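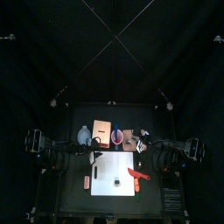
# Chapter 3: Two Arms, One Cutting Board

I wasted most of a February on the wrong question. I had two sets of fingers on my bench at Walstead, the Virkus ones and the Dunne ones, and I wanted to know which was better. Better at what? I hadn't decided! I closed each pair on whatever was lying nearby, wrote "nice" or "slips a bit" in a notebook, and by the end of the month I had a notebook full of adjectives and no way to choose.

So this chapter is about choosing. We'll take a small kitchen job (toy food, a cutting board, a tray, a cup with something sticking out of it) and use it to compare fingers first, then cameras, then controllers. You've already met the arms in Chapter 2, where we got them to move without hitting each other. Now they have to pick things up, and that's where I start having fun.

You don't need our bench to follow along. Any pair of arms that can reach the same board will do, and if you only have one arm you can still work through everything up to the section on handovers. Our usable work area is 700 mm wide, and when I give distances later on, they assume that width. Scale them to your own table.

## What you'll be able to do

By the last page of the chapter you should be able to:

- write a grasp test that another person could repeat without phoning you
- tell a finger problem from a camera problem (harder than it sounds)
- swap one part of the setup while leaving the rest alone
- read a table of failures and decide what to try next

## Start with the objects

Beginners go straight to the gripper catalog. I did, and I still want to every time a new one comes out. Please look at the objects first. A toy carrot is easy to grab across its body and annoying at the leafy end. A spatula or a toy knife lies low and wide, so the fingers have to come down very close to the surface. Clear cups bring a trouble of their own, and most of it belongs to the camera.

Then there are the little green food pieces, which I've grown very fond of. They're plain rectangular blocks, and with one piece alone on the board nearly any gripper looks like a genius. Set several in a row and the question changes. The fingers now need a gap to go into, and their outside shape matters as much as the inside faces that do the holding. Suppose you want the second piece in the row. One finger has to come down between it and its neighbor, and a finger that's too thick at the tip will shove the neighbor along before it ever closes.

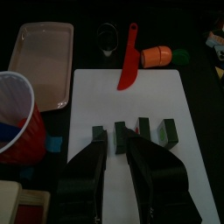 Muireann Carroll, reading a draft of this section, wrote that I was making it sound as if thin fingers always win. They don't, she said, and she had the bent ones in a drawer to prove it: a thin tip gets into the row nicely and then flexes when you ask it to hold a spatula by the end. She wanted me to make students test both jobs before they form an opinion.

She's right, and I've rewritten Exercise 2 because of her. You'll now run the row of blocks and the spatula with the same fingers, on the same settings, and report the two results side by side. Please don't average them! An average of "great at blocks" and "hopeless at spatulas" tells you nothing you can use.

## What counts as a success?

Here's where my February notebook let me down. For this chapter, a grasp is a success when the piece leaves the board, travels to the tray, and is let go inside the rim. Knocking over a neighbor is recorded separately. So is a second try. You'll be tempted to be generous (it almost made it!) and the only cure I know is to write the rule down before you switch the arms on.

The tray deserves a few minutes of your time too. It's pale and shiny, and shiny plastic throws light back at a camera that sits close to it. A person ignores those bright spots. A program hunting for edges may take an interest in them, and then you'll blame the fingers for a mistake that began with a lamp.

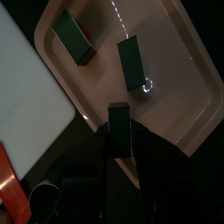
*Figure 3.3. Two green blocks on the tray floor and a third held between the fingers.*

Notice how much of a close-up view the gripper itself takes up. With a camera at the wrist you get a lovely look at the fingertips and a poor idea of the rest of the table. A fixed camera gives you the opposite bargain: both arms, the whole board, and blocks that are tiny. We ran both kinds at 30 frames per second so that the comparison would be fair, and I'd ask you to match your frame rates as well before you compare anything else.

## The log we'll be using

All the worked examples draw on one set of trials, which we call the Illadholm log after the software that recorded it. It holds 388 grasps. Each line gives the fingers fitted, the object, the arm, the result under the rule above, and a short note typed by whoever was running the bench. Read the notes. They're uneven and a few are grumpy, but "left finger touched board first" has saved me an afternoon more than once.

Before you move on, sketch your own table from above and mark where each object starts. Use tape on the real thing if you can. Then put everything back on its mark between trials, even when you're sure it hasn't moved. 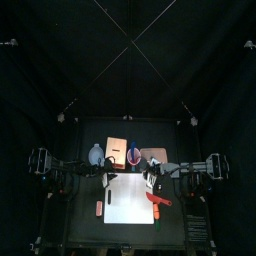 ## 3.1 Changing one thing at a time

We'll begin with the fingers. Leave the cameras where they are, leave the controller settings alone, and fit the Virkus pair to both arms. Run the green blocks first, then the spatula, then the carrot. When you've finished, fit the Dunne pair and go through the same objects in the same order, filling in a fresh copy of the log sheet as you go.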